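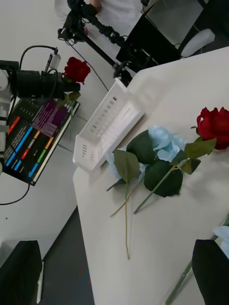

图 3 花枝入篮任务中的腕部相机画面。桌面上有红玫瑰、浅蓝色仿真花和白色塑料篮，画面左右下角为夹爪指端，桌子另一侧可见一条黑色机械臂。

4 示教数据的采集

4.1 任务与物品

花枝入篮任务要求机器人把散放在桌面上的仿真花逐枝拿起，放进带通风孔的塑料篮。选用仿真花有两方面的考虑。花枝细长，茎与叶、茎与茎之间容易交叠，夹爪一旦夹错位置就会带动旁边的花；花冠又大又软，从上方看常常把茎的上半段遮住。第2节讨论的公开数据多以方块、杯子和瓶子为操作对象，这类物品的抓取点比较集中，示教者之间的差别也小。花枝的抓取点可以落在茎上的很长一段，不同的人选择很不一样，便于考察示教方式对动作分布的影响。

物品包括红玫瑰和浅蓝色花两种。图3中玫瑰与蓝色花的叶片互相重叠，玫瑰的茎从深色叶片上方跨过，我们把这种摆放称为交叠摆放。与之相对的是分离摆放，即任意花枝的茎叶互不接触。交叠摆放的示教更难，在全部数据中占多数。篮子的位置和朝向在每次示教前重新设定，有时靠近桌面中央，有时靠近桌边。图3中篮子位于靠近桌边的一侧，机器人需要把手臂伸得较远，腕部姿态的可选范围随之变小。

任务开始前，机械臂回到固定的初始姿态，夹爪张开。示教者看过摆放后自行决定先拿哪一枝，我们没有规定顺序。花枝放入篮中时允许茎的一端露在篮外，但花冠必须位于篮口以内。夹爪松开后花枝滑出篮子的，可以重新拾取，整段仍作为一次示教保存，并在元数据中注明含有重试。

4.2 平台

数据在Edstead平台上采集。平台由机械臂、平行夹爪、腕部相机和桌外的固定相机组成，桌面为白色。腕部相机与夹爪刚性连接，指端始终处于画面的左右下角，因此从单幅图像即可判断夹爪相对花茎的大致方位。代价是指端会遮住画面下部的一部分区域。图3右下角的蓝色花及其茎就被指端挡住了一部分，策略网络在这种情况下需要借助前几帧的信息或者固定相机的画面。

控制软件沿用Chowdary框架，我们在其中增加了示教记录模块。模块同时写入关节角、夹爪开度、末端位姿、腕部图像和固定相机图像，各路数据使用同一个时钟。图像到达的时刻与关节数据并不严格对齐，记录时不作插值，原始时间戳全部保留，对齐放在训练前的预处理中完成。早先的版本在记录时就做了插值，后来发现夹爪闭合的瞬间会被抹平，闭合动作的起点因此比实际提前，于是改为现在的做法。

相机内参在采集开始前标定一次，手眼关系则在每次拆装夹爪之后重新标定。夹爪指端的橡胶垫会磨损，更换橡胶垫不触发重新标定，但要在日志中登记，以便之后检查夹持失败是否与垫片状态有关。

4.3 两种示教方式

我们采集了2种方式的示教数据：手把手示教和远程示教。

手把手示教时，机械臂处于重力补偿模式，示教者站在桌旁，用手握住手臂靠近腕部的连杆，直接带动它完成任务。夹爪的开合由腕部旁边的按键控制。示教者能够感到花茎被拉住时的阻力，在交叠摆放中往往会先轻轻转动腕部，使上面一枝的叶片脱开，再向上提起。这种方式的主要问题是人的手和前臂会进入相机视野，在固定相机中尤其常见。若直接用这些图像训练，策略可能依赖画面里的人手来判断下一步动作，部署时人手不再出现，表现就会下降。

为此，手把手示教采用先带动、后回放的流程。示教者先带动机械臂完成一次任务，系统只保存轨迹；随后把物品恢复到原来的摆放，由机械臂按保存的轨迹自动执行一遍，此时再记录图像。恢复摆放依靠固定相机的叠加画面，操作者把当前图像与初始图像重合显示，逐枝调整花的位置。花茎有弹性，恢复后的形状与原先不可能完全一致，回放时夹爪有时会夹空。夹空的回放不进入训练集，但对应的轨迹仍然保留。

远程示教时，示教者操作一台结构相近的主手，机械臂跟随主手运动，人不必接触从手。示教者可以看着桌面操作，也可以只看屏幕上的相机画面。两种观察条件下的数据分开存放。只看屏幕时，示教者所得到的视觉信息与策略网络相同，凡是人能完成的动作，至少说明图像里含有完成它所需的信息。直接看桌面时操作明显更顺，但示教者有时会利用相机看不到的线索，例如从侧面判断夹爪与桌面之间的间隙。

主从之间的映射采用关节空间映射，比例固定。我们试过末端空间映射，示教者在转动腕部时感觉更直观，可是接近奇异姿态时从手会突然加速，花枝容易被甩出。关节空间映射没有这个问题，缺点是示教者需要一段时间适应主手的重量。主手没有力反馈，示教者只能从画面中花茎是否弯曲来判断是否夹住了其他花枝。

4.4 采集流程

每名示教者先阅读任务说明，再在分离摆放上练习，练习数据不保存。练习结束的标准由示教者自己掌握，认为可以稳定完成后即进入正式采集。正式采集从分离摆放开始，之后转为交叠摆放。同一名示教者两种方式都要完成，先后顺序随机决定，以减小熟练程度带来的影响。

每段示教的开始由示教者踩下脚踏开关标记，结束同样由脚踏开关标记。单段长度上限为2000个控制步，超过上限时系统自动停止，该段标为超时。超时多出现在远程示教的交叠摆放中，常见的情形是示教者反复试图夹住被叶片盖住的茎，每次夹爪闭合时都连带夹起叶片。我们没有要求示教者放弃这类尝试，也没有给出抓取位置的建议，任务说明中只写明了何为完成。

摆放由程序给出。程序随机产生每枝花的位置、朝向以及篮子的位姿，并投影成轮廓显示在摆放用的屏幕上，摆放人员照轮廓布置。交叠摆放还规定了上下次序，哪一枝压在哪一枝上面由程序指定。蓝色花叶片较多，放在上层时会遮住玫瑰的茎，放在下层时叶片容易被一起提起，两种次序的难度并不相同，因此采集时让它们的数量保持相等。

正式采集从2019年9月17日开始。此前在8月进行过试采，试采使用的篮子没有通风孔，篮壁较软，夹爪碰到后会变形，后来换成图3所示的这类篮子。试采数据不计入下文的统计，也没有用于训练。

4.5 筛选与标注

采集结束后，我们对每段示教作人工检查。检查者观看固定相机和腕部相机的同步回放，判断任务是否完成，并标出每次抓取的起止时刻。检查者不知道该段来自哪种示教方式；手把手示教只提供回放阶段的图像，画面中没有示教者的手，单看图像难以区分。但手把手示教的运动节奏与远程示教不同，有经验的检查者仍可能猜出来源，这一点无法完全避免。

标注分为3类：完成、含重试的完成、未完成。前两类进入训练集，未完成的示教单独保存，在第6节用于训练失败检测器。经筛选后共得到565段可用于训练的示教。两种方式的时长差异较大，远程示教的平均时长更长，主要耗时在接近花茎的阶段；提起和移动阶段两者接近。

除了抓取的起止时刻，检查者还要标出夹爪夹持的部位，选项为茎、叶和花冠。同时夹住茎和叶的，按主要受力部位记录，无法判断时记为不确定。花冠被夹持的情况在任务说明中没有禁止，实际采集中确有示教者习惯夹住花冠下缘，因为该处较粗，位置也容易看清。这样的动作能够完成任务，却会压皱花瓣，对以后用于鲜花的场合并不合适。我们保留了这些数据，并在训练时提供按夹持部位过滤的选项，过滤前后的比较见第5节。

检查中发现的另一类问题是时钟中断。固定相机偶尔会停止送图，随后恢复，中断期间的图像缺失而关节数据仍在继续。中断落在移动阶段的示教可以保留，缺失部分在训练中作掩码处理；中断与抓取时刻重叠的示教则予以剔除。腕部相机没有出现过这类中断。

4.6 示教动作的差别

把两种方式的轨迹放在一起比较，最明显的差别在腕部。手把手示教时，示教者带动的是连杆，末端姿态的改变往往伴随多个关节同时运动，轨迹较为圆滑。远程示教的示教者倾向于先把夹爪移到花茎上方，停顿，再调整方向，最后下降，运动可以清楚地分成几段。停顿处的动作接近零，而图像几乎不变，用行为克隆训练时，策略容易在这些位置停住不动。预处理中我们删去了速度低于阈值的连续片段，但保留夹爪正在开合的部分。

抓取点的分布也有差别。手把手示教的抓取点多靠近花冠一端，花枝提起后下垂的一侧较长，放入篮中时茎先入篮，花冠最后落下。远程示教的抓取点更靠近茎的中段，这里在腕部画面中遮挡少，也不易碰到叶片。以图3这样的摆放为例，玫瑰紧靠花冠的一段长有两片宽叶，旁边又是蓝色花的深绿色叶片，而向下延伸的细茎直接露在白色桌面上，从画面判断，下半段是比较容易瞄准的位置。不过夹住细茎末端后花冠一侧较重，提起时花枝会绕夹持点转动，示教者需要在途中调整腕部，使花冠对准篮口。

篮子的朝向对两种方式的影响不一样。篮口偏离机械臂时，手把手示教的示教者会走到桌子另一侧带动手臂，身体位置的改变使轨迹也随之改变；远程示教的示教者位置固定，只能依靠画面。Purkgate实验室在类似的装箱任务中也记录到示教者站位的变化，他们采用的办法是限定站位区域。我们没有限定，而是把站位作为元数据记录，供后续分析使用。站位由摆放人员在每段结束后填写，只分桌子的几条边，不记录具体坐标。

4.7 腕部画面中的背景

腕部相机随手臂运动，背景变化很大。手臂朝下时，画面以白色桌面为主；手臂抬起或向篮子一侧转动时，桌外的设备、地面以及工作人员都会进入视野。图3上方可以看到一条带有多个关节的黑色机械臂和一名身穿白色上衣的人，左上部还有相机、线缆和显示屏。显示屏上的内容会随时间改变，属于与任务无关的变化。采集时我们没有遮挡背景，也没有要求工作人员离开视野。

部分背景物与操作对象外观相似，这对物品检测有直接影响。图3中桌面之外、相机镜头的前方也有一枝红玫瑰，花色与桌上的玫瑰相近。只依靠颜色分割的方法会把它一同检出，并可能给出错误的抓取目标。我们在基线方法中加入桌面掩码，只保留落在桌面区域内的检测结果，桌面区域由末端位姿和标定参数计算得到。掩码边界会受标定误差影响，靠近桌边的花可能被截去一部分，因此把掩码向外扩展了一个固定的宽度。

端到端策略没有使用掩码。训练时对图像作随机裁剪和颜色扰动，另外把一部分图像的桌外区域替换为其他时刻的背景。替换只改变桌外像素，指端和桌面保持原样。对于腕部图像，替换后的边缘有时出现锯齿，特别是在花或篮子越过桌边的位置；我们检查过这些图像，认为可以接受，没有再作平滑。

4.8 数据划分

划分以摆放为单位，同一摆放的全部示教归入同一子集，避免训练集和测试集中出现相同的布局。手把手示教中带动阶段与回放阶段对应同一摆放，也按此处理。验证集和测试集都包含分离摆放与交叠摆放，且两种示教方式的比例与训练集一致。

除平台内部的测试集外，还使用了Badbridge场地的一套物品作外部测试。该套物品的花型与训练用花不同，篮子较浅，桌面高度也有差异。外部测试只在真实机械臂上运行，没有收集示教，成功与否由现场人员按照4.1节的标准判定。测试前重新标定手眼关系，控制频率、图像分辨率和夹爪力度均与训练时保持一致。如果花枝在测试中掉到桌外，则该次测试立即结束，记为失败，不允许人工把花放回桌面。

各子集的元数据采用相同的格式，包括示教方式、观察条件、摆放类型、上下层次序、站位、夹持部位和筛选结果。示教者以随机编号表示，编号与个人信息的对应关系不随数据发布。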